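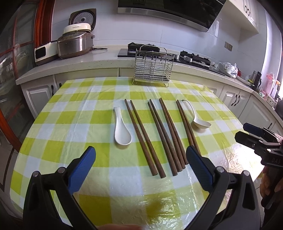 I've been meaning to write about soup for ages, and since it has rained here from breakfast until now I've no excuse left. Noodle soup, I mean, the sort you can make on a wet evening with whatever is hanging about in the fridge, and which I seem to have eaten more of this spring than anything else.

It started in March, when my neighbour Eilidh came back from her sister's with a bag of dried mushrooms the size of a pillow and gave me half. I'd only ever used them in risotto (badly) and hadn't a clue what to do with the rest. She told me to put a handful in a pan of cold water before bed and leave it alone, so I did, and in the morning the kitchen smelled like a wood after rain. I was completely won over!

So my way now is this. Mushrooms soaked overnight, then 300 grams of chicken thighs in with them, a thumb of ginger, two spring onions and a good splash of soy sauce. Bring it up slowly and let it tick over for 40 minutes with the lid half on. I used to boil it hard to hurry things along and it went cloudy and a bit sad – still nice, but I'd rather wait. Fish out the chicken, pull it to bits with a fork and put it back at the end with whatever greens you have.

Cook the noodles in their own pan. I was stubborn about this for nearly six weeks, not wanting the extra washing up, and every pot turned to paste by the second helping. Innes ate it without a word, bless him, but he did start having toast afterwards.

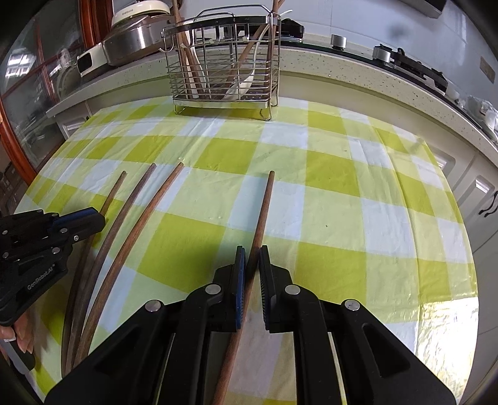 Chopsticks on the green checked cloth.

As for eggs, I like mine at six minutes and straight into cold water. Ruaridh Guthrie at the allotment swears by leaving them in soy sauce and a little sugar overnight, and I've tried it twice now. The first lot were far too salty, so I let the sauce down with water the next time and they were lovely, sort of toffee-coloured all the way round.

He has also promised me some pak choi if the slugs leave him any. Mine are long gone – I went out one morning and there were just the stalks. I might try again in a pot by the back door, and if anybody has had luck with that, do leave me a comment, I'd love to know what you did.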